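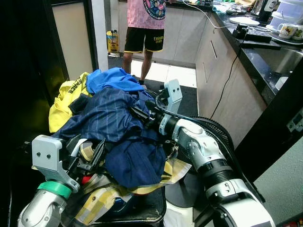

Sorting and Folding a Mixed Pile in the Kitchen

Home Laundry Kitchen Small Spaces Archive Contact

I love folding laundry in the kitchen. There, I've said it! The light is good, the kettle is close, and if somebody is at the counter getting lunch together you've got company while you work. For years I carried everything off to the bedroom, tipped it on the bed, and then found it still there at bedtime, when all I wanted was to lie down. Now the clean pile lands on a stool in the kitchen and it gets dealt with before the next meal.

This is my full method for a mixed pile, the kind with T-shirts, something plaid, something navy and a stray bit of red hiding at the bottom. It works for a small flat or a big family kitchen, and you don't need to buy a thing.

What you'll need

A stool or a sturdy chair for the pile. A black stool is handy for pale clothes because you can see the lint straight away, but any colour will do.

A clear patch of counter, or the kitchen table if you have one. I like a space as wide as a T-shirt with its sleeves out.

A clean, dry tea towel to lay on the counter.

One basket or bag per person, or just a spot on the couch for each.

A fan, if the day is humid. More on that further down.

Step 1: Get the counter ready

Move the plates and mugs back against the wall and wipe down the part you're going to use. Dry it properly with a second cloth. Dark speckled stone is a terrible liar about crumbs and grease (I've had a granite top that looked spotless and left a butter mark on a white school shirt), so run your palm over it before you trust it. Then put down the tea towel.

Keep the folding end well away from the stove and the sink. If your counter is short, use a big chopping board with a towel over it, balanced on nothing more adventurous than the counter itself.

Step 2: Check that everything is dry

Put your hand right into the middle of the pile. Thick seams, waistbands and pockets hold on to damp long after the rest feels fine. Anything cool to the touch goes over the back of a chair in front of the fan, with a bit of space between pieces so the air can move.

Set the fan on the floor to one side, with its cord running along the wall and away from where people walk. I give doubtful pieces 29 minutes, a number I got from my oven timer, which sticks at anything higher. It has been right so often that I've stopped questioning it!

Step 3: Pull from the top, and pull one thing

It's so tempting to grab an armful. Don't! Sleeves wrap around other sleeves, and half the pile ends up on the floor mat. Take hold of the top garment near a shoulder or a waistband, lift it straight up, and give it a gentle shake over the stool so that any socks drop back where they came from.

If a piece won't come, there's usually a big flat item lying across it. Lift the big one off first. In my house it's nearly always a striped top or a plaid something that's holding everything else hostage.

Step 4: Sort by shape before you sort by person

This was the change that made the whole job fun for me. I used to sort by owner and fold as I went, which meant switching from shirt to shorts to pillowcase and back again. Now I make these piles along the counter:

Tops
Bottoms
Flat things (towels, pillowcases, cloths)
Little things (socks, undies, face washers)
Mystery lumps

Mystery lumps are anything balled up so tightly that you can't tell what it is. Leave them until last. By then you'll have room to open them out, and you might even find the missing sock.

Do all the tops in one go and your hands pick up a rhythm. You'll be astonished how fast it gets.

Step 5: Fold the tops

Lay the T-shirt face down on the towel with the neck away from you. Smooth it from the middle out to the sides with flat hands. Fold one side in so the edge reaches the middle of the neck, then turn the sleeve back on itself. Do the other side. Now bring the hem up to just short of the collar and fold the whole thing in half again.

For a shirt with big lettering or a printed picture on the front, finish with the print on the outside. Kids can find their favourite without digging, and a drawer full of bright prints looks so cheerful when you open it. If the print is the thick rubbery sort, don't let two of them sit face to face in hot weather. Pop a plain shirt in between.

Stripes are a gift, by the way. Line up the stripes at the sides and you know your fold is straight.

Step 6: Fold the bottoms

Sports shorts are slippery and they slide out of a neat pile, so I roll them. Fold one leg over the other, tuck in the pointy bit at the crotch so you have a rectangle, then roll from the hem up to the waistband. Stand them in the drawer like little logs.

Jeans and heavier trousers get folded leg over leg, then in thirds. Check the pockets while you're at it. I've rescued a library card, plenty of coins and one very clean rock.

Step 7: Fold the flat things

Plaid makes this easy as well. Follow a line in the pattern and your corners will meet. Fold in half lengthwise, in half again, then in thirds across. The folded edge should face out on the shelf, so that you can pull one piece without dragging three more along with it.

If something flat is too big for the counter, hold it by two corners, let it hang, and bring the corners together in the air. Fold the rest on the towel.

Step 8: Little things and lumps

Pair the socks by laying them all out in a row. I know people who have a system with clips and labels, and good for them, but a row works. Fold each pair in half and skip the tight ball, which stretches the cuff.

Then open the lumps. Shake, smooth, and send each one to its pile.

Step 9: Hand it out right away

Sort the folded stacks by person and get them out of the kitchen before anyone starts frying onions. Clean cotton soaks up cooking smells like you wouldn't believe. If there's somebody standing in the kitchen with you, hand them their stack as they leave. They're going that way already!

A few extra tips

Keep detergent and cleaning bottles off the folding counter, with their caps on tight, and store them up high if you have small children or a curious dog.

Shoes drift towards the laundry stool. I don't know why. Kick them back to the door before you begin, so that anything you drop doesn't land on a dirty sole.

New dark blues and bright reds can rub off on pale clothes if they're even slightly damp. Pull those out at Step 2 and dry them on their own for the first few washes.

Don't build the pile higher than the stool is wide. Two trips from the clothesline beat one landslide.

If you've only got ten minutes, do the tops and the flat things. They take up most of the room, and the rest can sit in a basket until tomorrow with no harm done.

I'd love to hear how you fold yours, especially if you've found a good way to deal with fitted sheets on a narrow counter. Mine still come out looking like a bread roll.

Posted Saturday, March 13, 2021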